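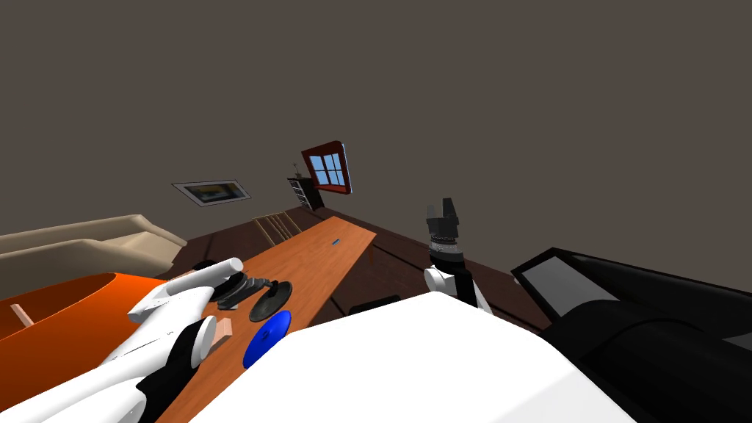
Can a robot tidy a living room table without help yet?
Only in part. The good ones can pick up a few known objects from a clear table and put them in one place, slowly, and a person should still be near.

Home and Workshop Automation > General > Can they do the chores yet?

rullell_owner
Joined: June
Posts: 18

Good evening to all. I would like to ask this in a serious way, because in my country the shops now write "home helper robot" on everything that has wheels. I have a Rullell floor cleaner and I am satisfied with it. But the floor is the easy part of my flat. The table is where the work is. Cups, remote controls, the pens of my daughter, a lamp which must not fall. Is there any machine which can do this now, or in one or two years? I am not asking about videos with music.

pete_benchvice
Not for sale at a price I'd pay. We have a Pranent arm at the shop, bolted down, and it loads blanks into the press all day long. Same blank, same spot, same height. Move the tray 5 mm and it stops and beeps at you. Now put your daughter's pens in front of that.

Oskari Lahtinen
I write the test tasks for a small group which works with two-arm robots in simulation, so please allow me a longer answer. My English is learned from manuals, I am sorry for that.

The table is a very good test. I will show one of ours.

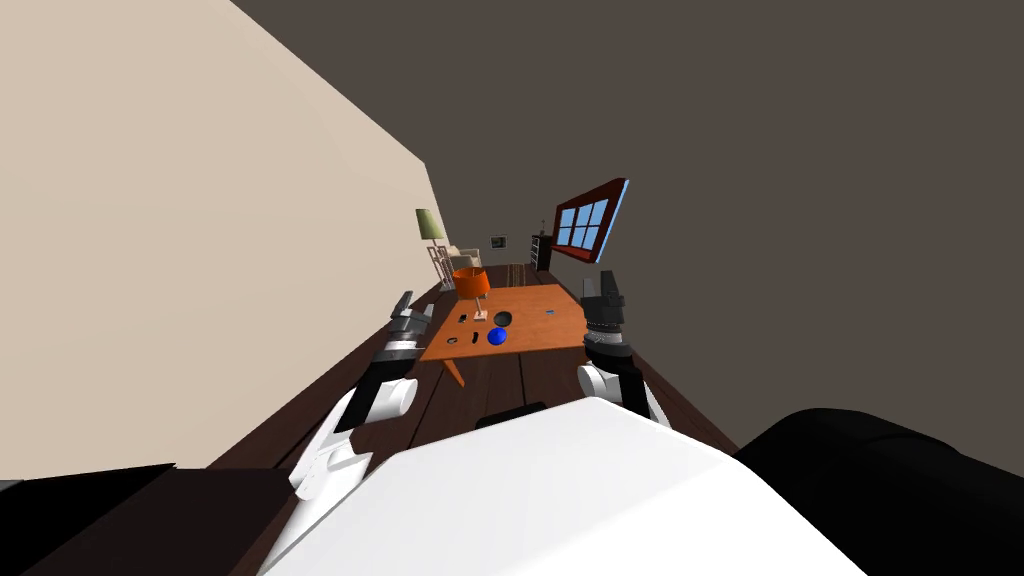 Render: Mondgate living room set. Posted with permission of the group.

In this kind of room we have a table with a lamp that has an orange shade, a blue ball, a dark bowl and some small things. The task sounds like a task for a child: put the small things together and leave the lamp standing. We run it 200 times with small changes of the start position. A ball and a bowl are not so difficult. Thin dark things which lie flat are difficult, because the fingers must come very low and then they push the thing instead of taking it. And if the lamp is near the corner, the arm has to go a longer way to reach behind it, and the planner often chooses the short way.

So my answer to the first poster is: not yet for the whole table, but for one part of it, quite well.

pete_benchvice
With respect, that's a computer game. Nothing weighs anything in there. Show me it on a real table with a sticky ring where the juice was.

Oskari Lahtinen
The objects have mass and friction in the simulator, but I agree that the sticky ring is missing. Somebody has to decide which dirt to simulate and we did not decide it. What the simulation is useful for is to find stupid mistakes cheaply. If a program throws the lamp 200 times on a computer, I did not buy one lamp.

marguerite_k
I am on the side of Pete but for another reason. I clean holiday apartments. Picking up is maybe one third of the job. The rest is to know what the object wants. Is this paper rubbish or is it the train ticket of the guest? Does the pillow go on the armchair or on the bed? I would be glad if a machine carried the laundry up the stairs, and no company offers me this. They offer me again the machine for the floor.

rullell_owner
Thank you, this is the kind of answer I hoped for. Marguerite, the ticket is a good example. I have thrown away a ticket myself, so I am perhaps not better than the robot.

Oskari, may I ask about the reaching? In my flat the table is between the sofa and the television and there is not much place to stand. Does the body of the robot get in its own way?

Oskari Lahtinen
Very often. The newcomers to our group think about fingers only, and then they spend the first month on where to park the base. If it stands too near, the elbows must fold and the robot does not see its own work behind the body. If it stands too far, the arms are almost straight and

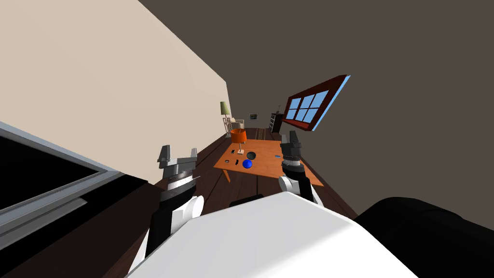

they lose the freedom to turn the wrist, so the gripper can come only from one side. A person solves this with a small step to the left and does not notice it. We had to write the small step as a separate skill, and it is still the slowest part.

ilse_turning
At our plant the Iwasaki cell has a fence, so no one asks the robot to step left. I think this is the honest difference between shop floor and household. We changed the shop for the machine. Nobody will change the living room for the machine, my husband will not even move his chair.

pete_benchvice
Ilse has it. Colour me unconvinced until it can get something off the floor as well. Things roll off tables.

Oskari Lahtinen
The floor is another camera angle and for us another set of tasks. From the wrist the view is narrow.
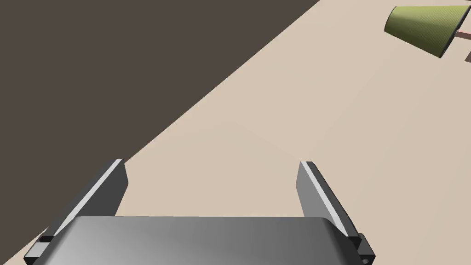

Gripper open over the floor, green thing far in the corner.

When the object is so far in the corner of the view, the program has to decide if it moves the arm or the whole base. Ours likes to move the arm first and then finds that the arm is finished. I changed the order last week and I do not have results yet.

marguerite_k
And what does it do when it finds that the arm is finished?

Oskari Lahtinen
It goes back to the start position and tries again. We set a limit of five tries.

pete_benchvice
More patience than my apprentice, I'll give it that.

rullell_owner
I will wait with buying then. If somebody has a machine which puts cups in the kitchen, please write here, also if it is slow. I do not mind slow when I am at work.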